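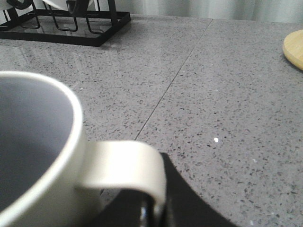
I stopped drinking coffee after lunch in January, and most of what I know about my own sleep comes from the months since. I had been a four or five cup person for most of my adult life, the last one usually poured when I got home from work. I never thought of it as a problem. I fell asleep fine, or I thought I did. What I did have was a habit of waking up at ten to three and lying there until it was nearly time to get up. A white mug, the plain kind with a broad flat handle, was part of every one of those afternoons, and for the first couple of weeks I missed having one in my hand more than I missed what went in it.

The idea came from my sister-in-law, Heloísa Lopes, who quit all caffeine when she was pregnant and never went back. I didn't want to go that far. I like coffee in the morning and I wasn't trying to become a different person. So I set one rule, which was nothing with caffeine in it after noon. That meant no tea either, and no cola, and I had to look up chocolate. I decided chocolate was allowed.

The first three days were bad. I had a headache that started behind my left eye at two in the afternoon and stayed until I went to bed. I was short with people at work. On the third day I sat in the parking lot for ten minutes before driving home because I didn't trust myself to merge. By the end of the first week the headache was gone and I was just tired, in a heavy way, between two and four.

I tried a few things to get through that stretch. Walking helped the most. There's a loop behind our building that goes past the Gatti warehouse and back along the creek, and it takes me 17 minutes if I don't stop. I used to think I didn't have time for it, but I'd been spending longer than that at the coffee machine talking about nothing. I also started eating a real lunch. For years lunch had been crackers and whatever was in my desk drawer, with coffee filling in the rest.

I kept a notebook by the bed for the first 84 nights. I didn't use an app or a watch. I wrote down when I turned off the light, whether I remembered waking up, and how I felt when the alarm went off, on a scale of bad, okay and good. The first two weeks were nearly all bad. Then there was a long run of okay. The ten-to-three waking didn't go away all at once. It moved to four, and then it started skipping nights, and sometime in the second month I noticed I hadn't written it down for a while.

I should say that other things changed during the same period. The neighbors moved out, and they had a dog. I turned the thermostat down at night after we got a gas bill for $170. My husband bought new curtains. So I can't say for sure how much of it was the coffee. I did test it once, by accident, when I went to a dinner for Ginevra Cattaneo's retirement and had an espresso with dessert without thinking. I was awake until after two that night, listening to the refrigerator. That was enough of a test for me.

Decaf was a disappointment. I bought a bag of the Stoken house decaf since it was the only one at our grocery store, and it tasted like the water you'd soaked cardboard in. The second one I tried was from Rernamano and it was much better, but it costs almost twice as much, so I save it for weekends. On weekday afternoons I drink hot water with a slice of lemon. My coworkers think this is sad. It's fine. It's warm and it gives me something to do during the long calls.

Some people have asked if I have more energy now. I don't think so. I have the same amount, spread out differently. I used to have a good hour after each cup and then a slump, and now the day is flatter. I'm a little slower at four o'clock than I used to be, and a good deal better at seven in the evening, when I used to sit on the couch and not want to be spoken to. I've been cooking more. I've read three library books to the end, after returning most of them half finished last year.

If you want to try it, I'd start when you don't have much going on at work. I'd also cut back over a week or so before you stop, which I didn't do and wish I had. Keep some aspirin around if you can take it. Tell the people you live with what you're up to.

I'm thinking about moving the cutoff to ten in the morning next, mostly out of curiosity. I still have the notebook, with plenty of blank pages left in it.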